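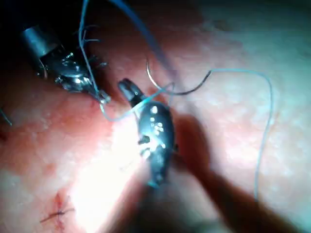
Papers > Wynne Skills Archive > Suturing > Section 3

Search this archive enter keyword Go

3. Thread handling

Thread length was set at 17 cm for the first block of stitches and 13 cm for the second. Trainees formed a loop before each throw and kept the curved needle close to the tissue.

Figure 3. Blue suture looped between two instruments, with the curved needle at right.

Long tails took more time to manage than short ones.

Comments (2)

Zevitz: Was the 13 cm thread used for running stitches too?

Canley: We cut ours shorter for knots.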